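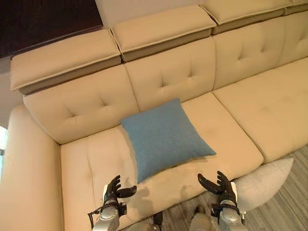

My sister reckons a cream leather sofa is something you buy once the children have left home and the dog has gone deaf, and even then you keep a sheet over it. She told me so in February, when I put the deposit down, and she's said it twice since.

Well, I've had it a while now and there's no sheet! I do give it a proper going over every so often though, and today was one of those days. It's the Horkadmont from Mnguni, with the headrests that go up and down, and I love those, but they collect crumbs underneath like you wouldn't believe. So the first job is lifting them and getting the crevice tool along the join. Then down between the seats, where I found 35p and a hair grip.

After that it's cloths. I used to buy leather wipes (30 in a packet, gone in no time) and now I just use a Borkotton towel, barely damp, and go along the tufting with one finger inside it. The buttons are the fiddly bit – dust sits in every little dimple and you can't rush them.

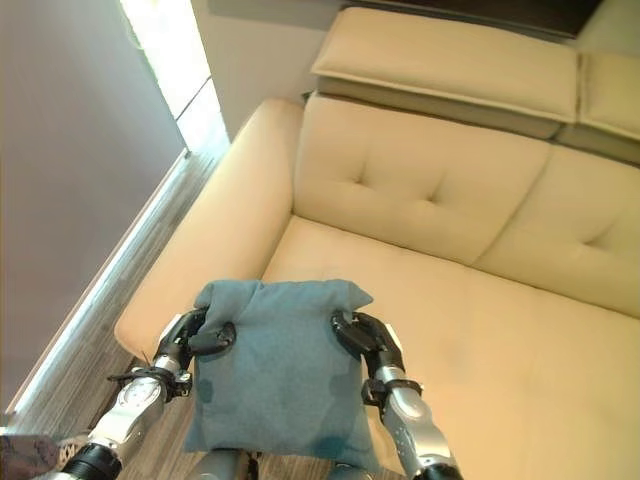 The arms need more elbow grease than the seats in our house, mainly thanks to people who eat toast sideways. I do them last, with a tiny dab of Gradura cream, and then everybody is banned from sitting down until I say so. I tried doing the cream first once and ended up smearing it all over the place, so don't do that.

Towels get folded straight afterwards or they live on the furniture for a week. In half longways, then over and over again until it's a size that fits the bathroom shelf. 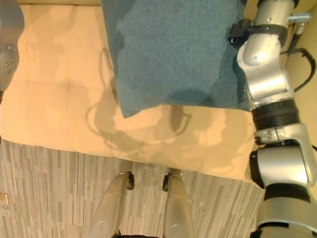
Mine never come out with neat corners and I've stopped minding. They go in with the other cleaning towels, well away from the good ones, and no fabric softener, as it makes them useless for wiping.

Next up is the rug, which I've been putting off. I might see if I can hire one of those carpet washers for the weekend.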